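**Rural Road Maintenance, Handout 5: Surface and Edge Survey**
Instructor: Gregor Ogilvie
Feb 23, 2018

Read this before the field session on the Leltthorpe lane. Each pair surveys a 400 m length and stops every 40 m to fill in one line of the sheet. Work in the direction of travel and keep left and right the same throughout.

Surface comes first. Record color changes, patches and visible seams. A patch is a defect only if it has sunk, lifted or opened at the joint – otherwise enter it as "repair, sound." Litter isn't scored.

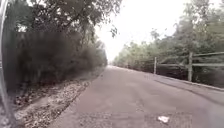

Edges come next. Write down what holds each side of the road: curb, wall, bank or nothing. Fences go in the remarks column with their material. Dark bands along a curb may be shade or damp, so check on foot before you write "drainage."

Vegetation is scored separately for each side. Note overhanging branches and any growth over a wall or curb. Lane markings get one of three entries: clear, faded or none.
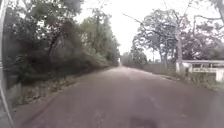
*Fig. 2. Worn asphalt with a darker patch; low wall partly overgrown on the left.*

Sheets go to Fraser Lennox. Leave the depth column blank if you didn't measure – don't estimate from photos.

Reading: course pack, section 9.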